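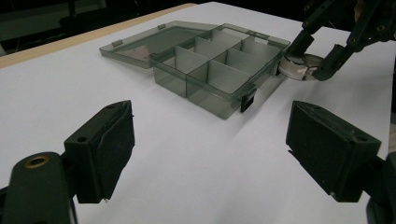
Section 4. Opening a Claim File

Plivby stores each viral clip reported to the fact-checking desk in a separate claim file. A file works much like the open organizer box on the white table: every item of evidence is given its own compartment.

1. Select New Claim and paste the link to the post.
2. Enter the claim in the poster's own words, up to 200 characters.
3. Attach the longest available version of the video.

Caution: Clips shorter than 60 seconds must be marked "Partial."
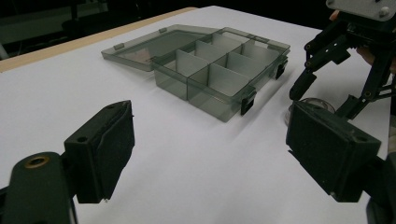
Reviewers may add material to a claim file until a rating is assigned. Such a file is shown in the list by an open-box symbol, its lid folded right back like that of the smoke-gray organizer. Rated files are read-only.

4. Select Assign and choose a second reviewer.
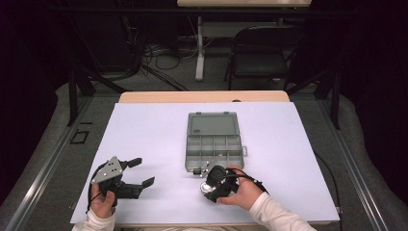
5. Wait for the second reviewer's note before selecting Publish.

Note: Requests to reopen a rated file are handled by Yaneth Agudelo, Traltton desk.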